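Learning Center > Technology > Robots and Rules

Rules for Robots in the Kitchen

Robots that help people must follow safety rules. The Clundik Science Center prepared this guide for readers in grades three to five. 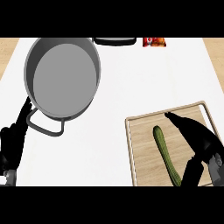

Why practice on a computer first?

A computer-made kitchen is called a simulation. Two black robot hands can work near a pot and a cucumber there, and no real person can be bumped. At Clundik, a robot must complete 100 practice runs before it enters a real kitchen.

What are the main rules?

A robot must move slowly near people. It must stop at once when someone presses the stop button - even in the middle of a job. An adult must always be present.

Who checks the rules?

Two inspectors test each robot and write down what they find. A robot that fails goes back to practice.

18 comments | 1192 shares

This site uses cookies. By continuing, you accept our cookie policy.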